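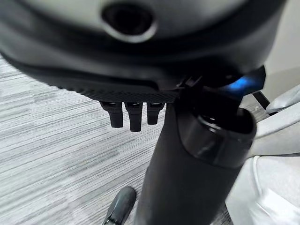

No. 155
June 2022

Resetting the sitting room

I wrote in an earlier post that the kitchen reset takes longer than it should, and Laurențiu Căpraru replied that the sitting room is worse, as nothing in it has a proper place. I have been testing that since we moved to Kindton. He is partly right. The room has an armchair, a side table and a grey floor with a wood-grain pattern, and most of the trouble comes from two items: the black tumbler and the grey cloth that goes over the chair.

The tumbler first. It is a tall cylinder, matt on the body and glossy at the rim, and it is slightly wider at the top than lower down. Tall and narrow means it tips easily, so I deal with it before anything else. On a dark evening it is also hard to pick out at floor level. My rule is that it gets picked up by the body, never by the rim, and goes to the kitchen on the first trip even if that is the only thing I carry. Washing is by hand with a bottle brush. I used Prumura washing-up liquid for a while and have gone back to the supermarket one, with no difference I could detect.

The second job is the side table. The top is pale grey and flat, and the base is a thin black metal frame that shows dust along its lower bars well before the top looks dirty. I wipe the frame with a dry microfibre cloth, then the top with a damp one. Doing it in the other order puts dust back on the top. The table then goes back beside the chair, leaving 130 mm, which is the width of the vacuum head plus a little. Before I settled on that gap I was moving the table every time I cleaned.
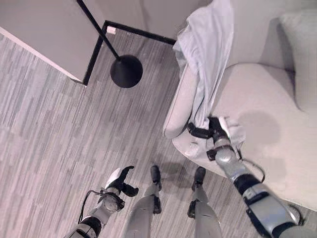 The cloth took more trial and error. Folded in thirds over the back of the chair, it slid down behind within a day. Folded on the seat, it was sat on. Over the armrest it stays put if the longer side hangs on the outside, and the padding is rounded enough that no hard crease forms. To straighten it I pinch a corner and pull down and out, one short pull, then do the same on the other corner. Lifting the whole thing and throwing it back over takes longer and gives a worse result. It is close enough in colour to the upholstery that small errors in alignment don't show.

Washing: 30 degrees, short cycle, dried flat. I tried 40 once with the old Parska throw and lost some length from it. 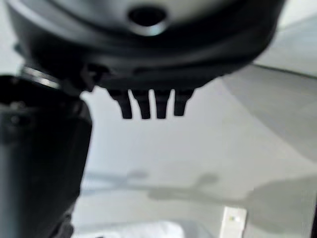 Then the floor. The pattern runs in streaks, and crumbs disappear into it unless the light is low and from the side, so I sweep along the streaks first and across them second. The vacuum is a Varma, bought used, and the hard-floor head is the only attachment I still have. I empty it after every second run.

Laurențiu asked for timings. I don't have any worth publishing yet. I will keep a log and put the results up in August, together with the shelf measurements I promised two posts back.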